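Is the surprise album drop finished?

Posted 1st September by sindinier_sue
Last updated 1st September
Reading time: 2 minutes

So Gekamau put out a whole new record overnight. No single, no teaser, just 'hey, it's up' and off to bed. I stayed up for the last one and loved every second, but this time I saw the news over breakfast and just sort of shrugged. Is it me?

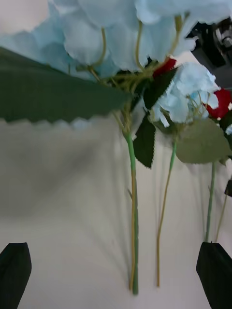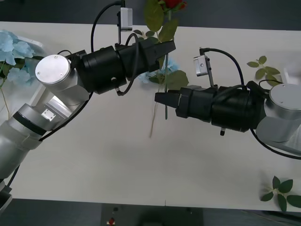
Artificial flowers, both times: pale blue in the first, a red rose in the second.

I really want to know how the rest of you feel, because I've bought everything since the Stinodo EP (yes, on cassette, don't start).

stinodo_forever
It's you, sorry! I played it twice before work and "Lie" is the best thing they've ever done – that key change! Not knowing it was coming made it better for me. Remember last December, when we had 2 months of trailers and then the album was mostly the trailers?

kettle_on
I'm with Sue. A surprise is fun once. Now every band does it and I miss things. I like having a date to look forward to, and I like pre-ordering from the shop near me, which gets nothing out of this until the vinyl turns up.

sindinier_sue
Ooh, the vinyl, don't get me started. Only 800 copies and it's 40 dollars before shipping!!

stinodo_forever
Nobody's making you buy it. It streams.

kettle_on
Sure, but streaming pays them peanuts. I'd rather they sold me a record I knew about.

bside_bandit
Can I disagree with everybody? I don't care how it comes out, I care that it's too long. Cut the two slow ones after "Lie" and you've got a great album. And the tiny gigs were better anyway – I saw them play to 100 people and the sound was awful and I was so happy.

sindinier_sue
Okay, I've now played it all the way through while doing the dishes. Taking back half of my shrug. "Lie" is very good. The slow ones stay, bandit, you're wrong about those.

bside_bandit
One of them can stay. The second one, with the piano.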